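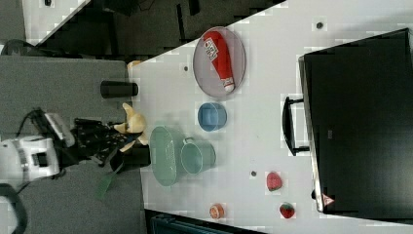

Step 1. Choose the Chore and Write It Down

This page explains how to run a basic tabletop clearing trial, the test the Brernorby household program uses to judge whether a machine is ready for tidying work. Begin with a single written instruction, for example "put the soft toy in the basket." Record the item to be moved, the place it must end up, and what counts as a failure.

Step 2. Set Out a Mixed Table

Use ordinary items that differ in shape and firmness. A plush toy, a mug, a small bowl, a tube and a few pieces of plastic fruit make a fair selection. Place some items close together. A mug standing right beside a basket is a useful arrangement, as the arm must reach one without disturbing the other. Leave the tube in its tray for a later round.

Step 3. Check the Work Area

Look for straps or cables hanging near the arm and secure them before the arm is powered. Staff must remain outside the reach of the arm during every attempt. Confirm that the stop button responds.

Step 4. Run the Attempts

Complete 18 attempts for each item. Return the table to its starting layout after each one. Do not assist the machine. If an item falls to the floor, mark the attempt as failed and continue. Allow no more than four minutes per attempt.

Step 5. Score the Results

Give one point for a correct placement and no points for anything else. A knocked mug is a failure even if the toy reaches the basket. An item is considered passed when at least 14 of the 18 attempts succeed.

Reading the Score

Soft toys tend to be forgiving, and a pass on them should not be taken as a pass on tableware. In our view, machines can now take on parts of this chore under supervision. They are not yet ready to clear a family table alone. For unsupervised use, the program requires 100 consecutive attempts without a dropped item.

Completed score sheets should be sent to Siyabonga Adams, Trials Office, Brernorby.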